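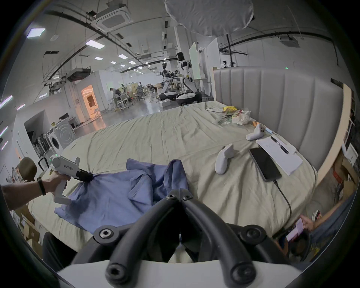 Rules for hand-held gripper sessions near other robots — what do other labs do?

Posted by Sang-wook Yang, Nov 12, 2019

I've been asked to write the house rules for our demonstration sessions and I'd like to see how others handle it before I send mine around. We do household tasks with a pair of hand-held grippers, one per hand, mostly clothes on a bed. The operator holds the grippers, a second person keeps the log, and other people are at their desks in the same open space. We also have humanoids on wheeled bases parked past the foot of the bed.

The grippers themselves don't worry me much. What I can't settle is:

What is allowed to stay on the bed during a take. Right now controllers, phones, chargers and the paper log all end up on the sheet because there's nowhere else to put them. One of my colleagues says clutter is good for the data and I should leave it alone.

Whether the wheeled robots need to be powered down while somebody is working at the bed, or if a marked line on the floor is enough.

Whether the left and right grippers need to be labelled. Ours has 左手 on the left one, but not everyone here reads Chinese.

We're at 900 takes so far and I'd like the rules in place before the next batch starts. The guide that came with our Trimmont kit covers charging and calibration and nothing else.

Settimio Villa

I wrote ours, so I'll go through it in your order.

Things on the bed. We split it into props and equipment. Props can stay, and they go in the log by name, so if you want a remote control or a bit of cloth lying around, write it down and leave it. Equipment comes off before recording: controllers, phones, paper, pens, anything with a cable. The cable is the one I'd be strict about. An operator looking at a shirt corner isn't looking at the edge of the mattress, and a charging lead running over the side will catch a wrist or a sleeve sooner or later. We bought a small trolley for the log keeper and the problem mostly went away.

Your colleague is right that a perfectly bare sheet makes for poor variety. But clutter you chose and wrote down can be used later, and a phone that happened to be there on Monday can't be filtered out by anyone. It may have messages showing on it too, so our rule is screens off or face down for anyone within reach of the bed.

Wheeled robots. Tape on the floor tells people where to stand. It does nothing to the robot. Ours are either isolated with the key out, or they have a named person at the stop button who isn't doing any other job. The log keeper doesn't count as that person. If the arms have been left raised, find out from the manufacturer whether they stay up when power is cut, and bring them down to the rest position first if they don't. Your own risk assessment has to settle the distances — please don't copy mine.

Labels. Yes, both sides, in every language your operators read, plus a colour. We had 2 operators swap hands for most of an afternoon on the Rondberg project and every take had to be thrown out.

Other small ones from our sheet: operator stops after 7 takes for a hand rest, no loose jewellery, anyone in the room can call stop, and people at nearby desks get told before recording starts and can ask to be out of view.

Kurek

We just clear the bed. Takes a minute. Never needed a rule for it.

Agree on turning the big robots off though. Ours used to be left on standby and new staff walked right past them.

Gorketti

Seconding the trolley. I'd add one thing about the paper log: put the take number on it before the take starts, and keep the pen clipped to the board. We lost track somewhere past take 2816 when the sheet was filled in afterwards from memory, and matching it up again took most of November.

I don't agree with a fixed number of takes before a rest. Folding a heavy towel and pinching a shirt are different loads on the thumb. We go by time and ask the operator.

Sang-wook Yang

Thanks, this is useful. I'll take the props and equipment split as written, and the key-out rule. Will ask the supplier about the arms. The colour labels are ordered — blue for left, yellow for right.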